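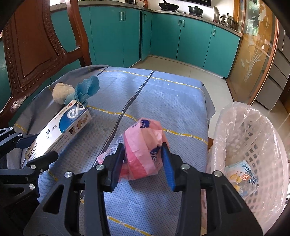
Clearing the table, one bag at a time

Search this blog
Type and press enter

Our robotics club at Jeditmont signed up for the tidying task at Clikar this year. The rules are short. There is a table with small household things on it, there is a basket, and at the end the things should be in the basket. The arm has to do it without anyone touching a controller, and the organizers pick the objects.

We are training ours from demonstrations. A person picks things up with a hand-held gripper that has a camera on it, and the recordings go into a program we call Mao. I wrote the part of Mao that sorts the recordings, so I mostly know what is wrong with them.

The pink bag is what I want to write about. We have boxes too, and boxes are easy. A box has edges, and if you come in a little crooked the blue pads still line up with it or push it straight. A crumpled plastic bag has no side you are supposed to grab. You open the fingers around it, close them, and some of it bunches up over the top. The camera is looking right at that part, so the thing you are holding blocks your view of where you are going next.

For the first few weeks I kept picking from directly overhead, the way I would with my own hand. Tymofii Semeniuk watched a batch of these and told me to come in lower and wait a moment before closing. He was right about waiting. When I closed while still moving, the start of the grasp was a blur, and Mao cut the clip in the wrong place. We now hold still, close, hold still again and then lift. It feels slow and it looks slow.

The tablecloth was an argument. Light blue cloth with yellow dashed lines on it is a busy thing to put under a medicine box and a bag, and two people wanted a plain sheet. I voted to keep it. The Clikar table last year had a patterned cover, and several teams had only practiced on white desks. We kept it, but we also do a share of the recordings on bare tables at school so the lines don't turn into something the model depends on.

The basket has been less trouble than I expected. It is lined with a clear bag, and I thought the plastic rim would catch on the fingers. It does if you go in near the edge. Go in over the middle and it's fine. 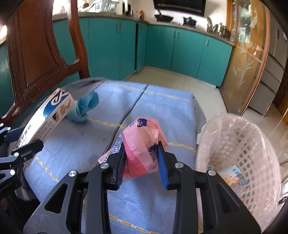

How many recordings do you need before the arm can do it alone?

We had 1494 at the end of June, and 254 of those were thrown out, mostly for bad cuts. The first version that could pick up a bag more often than it missed was trained on less than half of what was left. After that, adding different objects helped more than adding more of the same ones.

The current version does boxes well, and bags when they are standing up a bit. Flat bags it pushes around until the time limit. I think the fix is to record more flat ones, which is boring, so I have put myself down for 40 of them before the next meeting. Tymofii wants to try thicker pads first. We only have one spare pair, and I would like to keep those for the competition – the old ones wear at the tips.

Mutham, the other school in our group, posted a video of their arm folding a towel. It isn't part of the task, but it did look good.

Next job for me is rewriting the clip cutter so it stops trusting the first time the fingers close.

Share this post
Shares 13
Comments 4

Related posts
Why our wrist cable kept coming loose
Notes from the Clikar rules meeting
Sorting clips in Mao, part 1
Choosing objects for the practice table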